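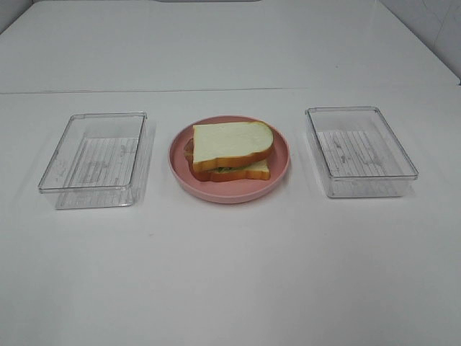
The Vircombe Classical Reading Circle is pleased to confirm its autumn programme for adult learners of ancient Greek. Enrolment is open to beginners and to those returning after a long gap.

2/ The set book will be Skoler's First Greek Reader, in the July reprint. It has 68 graded passages, and the accents have been corrected throughout. Older printings may still be used - page numbers will differ.

3/ Members asked whether the word lists should be learnt before each meeting. Our tutors advise reading the passage aloud first and turning to the list afterwards.

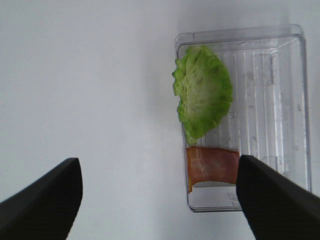 Magnus MacBrayne writes that he would prefer the lists first, as he loses the thread when every second verb is new to him. Either method is acceptable.

4/ Classes are limited to 50 places across 3 groups. The Sandhu Room will be used for the evening group only. Applications should reach the secretary in writing.

Comments

Thaís Trindade
Will there be any prose composition this year?

Reader
My copy has no key at the back. Is it sold separately?

Reader
Very glad to see Greek back on the list.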